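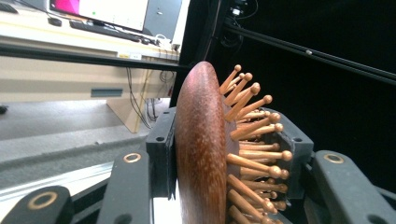 検索 キーワードを入力 この教科書内を検索

第2部　整髪用具の構造と材料
第4章　木製パドルブラシ

最終更新日 2025-08-05

4.1　本章の範囲

パドルブラシとは、幅の広い板状の台に多数のピンを植え、面で髪をとかす用具をいう。前章で扱った櫛は、歯と背が一枚の板から切り出されるのが基本であり、歯の間隔と歯先の形が決まれば性能の大半が決まった。パドルブラシでは、台、植え込み部、ピンがそれぞれ別の部品であり、部品間の取り合いが性能と寿命を左右する。本章では台とピンの双方に木材を用いるものを対象とし、金属ピンおよび樹脂ピンのものは第5章に譲る。獣毛を束ねて植えるブラシは構造が異なるため、第6章で独立に扱う。

本章の読者は、第2章の木材の基礎(繊維方向、含水率、収縮の異方性)を既に学んだものとする。収縮率の表は巻末の付表Bに再掲した。

4.2　用語

本章で用いる用語を次のように定める。製造者により呼称が異なる場合は、括弧内に別名を示す。

台(本体、ボディ)　ブラシの頭部を構成する板状の部分。柄と一体に削り出すものと、別材を接合するものがある。
背面　台のうちピンのない側の面。手が触れ、仕上げの良否が最も目につく。
植え込み面　ピンが出ている側の面。
クッション　台と植え込み面の間に置かれる弾性層。ゴム膜の裏に空気室を設ける方式が多い。クッションを持たず、台に直接穴をあけてピンを打ち込む方式を直植えと呼ぶ。
ピン(歯、ブリッスル)　髪に入る棒状の部品。軸と先端からなる。
先玉　ピン先端の球状部。軸より太く作り、頭皮に当たる圧力を分散させる。
開き　ピン列の先端側が根元側より広がる度合い。側面から見て、両端のピンの軸がなす角度で表す。
柄　台から延びる握り部。

「歯」の語は櫛との混同を避けるため、本章では用いない。

4.3　台

4.3.1　輪郭

台の輪郭は長円形、角丸の長方形、正円形に大別される。木製パドルブラシでは長円形が最も扱いやすい。先端が丸いため、耳の後ろや襟足に当てたときに角が当たらず、また切削時に小口の欠けが生じにくい。角丸の長方形はピンの配列に無駄がなく、同じ面積により多くのピンを置けるが、四隅のピンに荷重が集中する。

4.3.2　木取り

木目は台の長手方向に通す。繊維が柄から頭部先端まで連続していれば、柄の付け根に生じる曲げに対して強い。繊維が斜めに走る材(目切れ材)では、落下時に付け根から割れる。製品検査では、背面に現れる濃い筋が長手方向に沿っているかどうかを目視で確かめる。筋が途中で側面に抜けているものは目切れを疑い、側面の木目と照合する。

背面を赤褐色に仕上げた台は、材の地色による場合と着色による場合がある。両者は外観だけでは区別しにくいことがある。確認には、柄の吊り穴の内側など塗装の薄い箇所を見るか、試験片を切断して断面を調べる。色調から樹種を推定して記録に残すことは避け、納入書の樹種名を転記する。

4.3.3　仕上げ

背面は平滑に研磨し、縁は面を取る。塗装はオイル仕上げ、ろう仕上げ、薄膜の透明塗装のいずれかとする。厚い塗膜は水分の出入りを遅らせるが、いったん割れると割れ目から水が入り、塗膜の下で木部が黒変する。

4.4　ピン

4.4.1　軸

木製ピンの軸は、繊維方向に沿って割った素材を丸棒に削り、所定の長さに切断して作る。軸は細いほど髪に入りやすいが、木材では細さに限度がある。金属ピンと同じ太さにすると、根元で折れる。このため木製ピンは金属ピンより太く、同一面積あたりの本数は少ない。

4.4.2　先玉

先玉は軸と同じ材から一体に削り出す。樹脂製の玉を後から接着する方式は金属ピンに多く、玉の脱落が主な故障となる。一体の先玉では脱落は起こらないが、玉と軸の境界に刃物の段が残ると、そこに髪が引っ掛かる。境界は緩やかにつなぎ、段を残さない。

先玉の表面は木口が多く露出するため、軸の側面とは研磨後の見え方が異なる。玉のみが淡く見えることがあるが、異材の使用を示すものではない。判断は切断面による。

4.4.3　開き

ピンは互いに平行とは限らない。ゴム膜を外側に膨らませて植えた場合、膜の曲面に垂直に立つピンは先端側で扇状に開く。台を立てて側面から見ると、上端付近のピンは上向きに、中央のピンはほぼ水平に、下端付近のピンは下向きに傾く。開きには、頭部の曲面に接する際にピンの先端を順に当てる効果がある。一方、開きが過大であると端のピンが髪を横から押し、とかす力が逃げる。

個々のピンの角度には、同じ列の中でもばらつきがある。膜の張りの不均一と穴あけの誤差が原因であり、使用に伴ってさらに増す。ばらつきそのものは欠陥としない。隣り合う先玉が接触しているもの、または外力のない状態で植え込み面に寝ているものを不良とする。

4.5　測定例

Clallura社の木製パドルブラシ「Meltau」を用い、Rania NajjarとTeun Van Rooijが耐久試験を行った。試料数は43本である。毛束を張った治具に対してブラシを3000回往復させ、試験の前後で開きとピンの折損を記録した。折損が生じた試料は2本であり、いずれも柄に最も近い列の外側のピンであった。当該試料の穴の縁には試験前から微小な割れがあり、植え込み時の損傷と判定された。開きの変化は全試料で許容範囲に収まった。

この試験では乾いた毛束のみを用いた。湿った髪では摩擦と含水率の双方が変わるため、結果をそのまま適用することはできない。湿潤条件の試験手順は4.9節に示す。

4.6　保持と観察

ブラシを側面から観察する場合は、植え込み面を横に向け、台を縁で保持する。背面と植え込み面を挟んで保持するとクッションが押され、開きの値が変わる。保持具の当たり面は台の縁に限り、ピンに荷重をかけない。柄のみで固定すると頭部が振れるため、長時間の観察には適さない。

背景は無地が望ましい。淡色の先玉は明るい背景で輪郭を失うので、測定用の記録には暗色の板を後方に置く。

4.7　手入れの影響

木製ブラシは水に浸さない。台が吸水すると幅方向に膨らみ、乾燥時に元の寸法へ戻りきらず、クッションとの境に隙間が残る。皮脂の除去には固く絞った布を用い、ピンの根元は細い刷毛で払う。乾燥は植え込み面を下に向け、直射日光と温風を避けて行う。空気室に水が入った製品では、膜の空気穴を下にして抜けるのを待つ。

油の塗布は背面と柄に限る。ピンに油を塗ると埃が付着し、次の清掃が困難になる。

4.8　予習課題

手元の木製ブラシを一つ選び、背面の木目の走り方を紙に写し取れ。次に側面からピン列を写生し、上端、中央、下端のピンについて傾きを分度器で測り、表にまとめよ。クッションの有無は、先玉を指で軽く押して判定すること。直植えのブラシを選んだ者は、開きがどの部分の加工で与えられているかを考察に加えよ。

Samira Atallahによる測定表の様式は、付録626ページにある。

お問い合わせ：Tarawneh 教科書編集係　© Tarawneh 無断転載を禁じます　ページの先頭へ戻る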